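4.2 Gripper Width Estimation

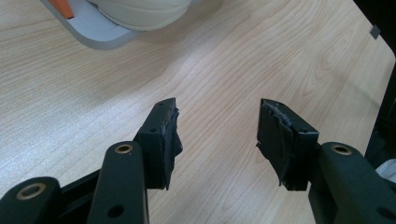
Width is regressed from the wrist view alone, with no encoder on the linkage. The Pilach tracker fits one template per finger and passes the pair to a small network trained on 3000 labeled crops.

Figure 3. Wrist view with the fingers open over a wood-grain tabletop. The pads on both fingers are torn; a white sneaker lies at upper left.

Templates were cut from intact pads, so a ragged inner edge biases the fit inward. We therefore mask the pad region and match on the finger block and bushings only. Fine-tuning used 200 crops with worn pads and ran for 1000 steps.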